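Mittwochs war im Desia immer am wenigsten los, und deshalb bin ich am liebsten mittwochs hingegangen. Man bekam einen Hocker an der Bar, man musste Gonçalo nicht anschreien, und die Musik war so leise, dass man den Kühlschrank brummen hörte. Ich hatte gerade meinen Job bei Pacheco gekündigt (Fensterdichtungen, fragt nicht) und 54 Euro im Portemonnaie, die bis Freitag reichen mussten.

»Du siehst aus wie jemand, der was Bitteres will«, sagte Gonçalo.

»Ich will was Billiges.«

»Bitter ist billig.«

Er stellte mir ein Glas hin, ohne dass ich hätte sehen können, was er hineingetan hatte. Es schmeckte nach Orangenschale und Hustensaft, und nach dem dritten Schluck fand ich es großartig. Neben mir saß eine Frau mit nassem Mantel, die ich noch nie gesehen hatte. Sie trank Tee. Tee! Im Desia! Ich wusste nicht mal, dass die eine Kanne haben.

»Aino«, sagte sie, als ich zu lange hinschaute. »Aino Koskela. Ich übernehme den Laden im September.«

Ich lachte, weil ich dachte, das sei ein Witz. Gonçalo lachte nicht. Er polierte ein Glas, das schon längst sauber war.

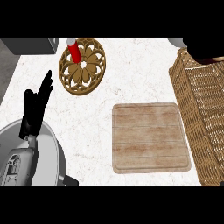

Es gibt Bars, die gehören jemandem, und Bars, die gehören allen, die da rumsitzen, und das Desia war für mich immer eine von der zweiten Sorte gewesen. Der Tresen war klebrig, die Hocker wackelten, und auf dem Klo stand seit Jahren »Gurach lebt« an der Wand, wobei niemand wusste, wer oder was Gurach war. Und nun holte Aino eine Mappe aus der Tasche und erklärte mir, was sie vorhatte. Weißer Marmor als Arbeitsfläche, mit feinen grauen und beigen Adern, so was hatte ich bisher nur in Küchen gesehen, in denen keiner kocht. Dazu neues Licht, 16 Plätze am Tresen, eine richtige Karte. Und ein neuer Name natürlich: Trerkero.

»Trer-was?«, fragte ich.

»Trerkero. Merkt man sich.«

»Ich hab's jetzt schon vergessen.«

Da musste sie doch grinsen, und ich ärgerte mich ein bisschen, weil ich sie eigentlich nicht nett finden wollte. Ich bestellte noch einen von den Bitteren – auf den Freitag kam es jetzt auch nicht mehr an – und fragte Gonçalo, ob er bleibt.

»Kommt drauf an«, sagte er.

»Worauf?«

»Ob sie mich lässt, wie ich will.«

Aino rührte in ihrem Tee. »Mach mir das, was er da hat«, sagte sie dann.

Ich schwöre, so langsam habe ich ihn noch nie ein Getränk machen sehen. Er nahm das gute Glas von ganz oben, er schnitt die Orange frisch, er klopfte sogar den Löffel ab, was er sonst nie tat. Zwei Leute an der Tür wollten bezahlen und mussten warten. Aino trank, verzog das Gesicht, trank noch mal.

»Das ist ja furchtbar«, sagte sie.

»Ja«, sagte Gonçalo.

»Das kommt auf die Karte.«

Er nickte nur und ging die beiden an der Tür abkassieren, aber auf dem Rückweg drehte er die Musik lauter, und das hatte er mittwochs noch nie gemacht. Ich bin geblieben, bis er die Stühle hochstellte. Aino hat meine Getränke bezahlt, und auf dem Heimweg habe ich mir dreimal laut Trerkero vorgesagt, damit ich es im September wiederfinde.

Wir verwenden Cookies, um unser Angebot zu verbessern. Mit der weiteren Nutzung dieser Seite stimmen Sie dem zu. Akzeptieren | Mehr erfahren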